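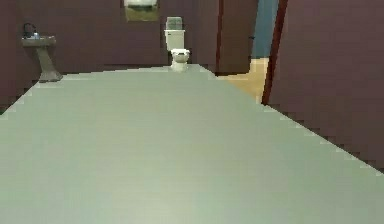
Why can't the robot just go in and start cleaning? One young reader sent us that question, and added that a person would simply open the door and get to work. It is a fair point, and the answer has to do with rules.

Robots That Share Our Rooms: The Rules They Follow

Print this page | E-mail this page

A robot that works in a building must follow rules, just as people do. Some rules are written by the company that makes the robot. Others are called standards. A standard is a set of rules that many people have agreed to use, so that robots from different makers behave in ways we can expect.

Practice comes first

Before a robot enters a real bathroom, it should practice in a simulation. A simulation is a make-believe room inside a computer. It can have a sink, a toilet, walls and a door, and a mistake made there hurts no one. At Prumatov, a robot must finish 30 practice runs without bumping into anything before it is tested in a real building.

Rules for the bathroom

Bathrooms are private places. The Skarell Rules for Shared Rooms, used by the makers of the Ova cleaning robot, say the following:

1. The robot stops at the doorway and gives a signal.
2. It waits 20 seconds for an answer.
3. If a person is inside, the robot leaves and comes back later.
4. The robot does not close or lock a door while a person is in the room.
5. The robot does not save pictures of people.

Keeping a safe distance

When a person comes near, the robot must slow down. If the person comes closer than 3 feet, it must stop. Every robot must also have a stop button that is easy to find and easy to press.

What you can do

Rules work best when people follow them too. Please do not block a robot's path, climb on it or cover its sensors, the parts it uses to find its way. If a robot does something that seems wrong, move away from it and tell an adult.

Recent items

What Is a Sensor?
How the Hoxha Delivery Cart Crosses a Hallway
Who Checks the Stop Button?
Words to Know: Standard, Signal, Simulation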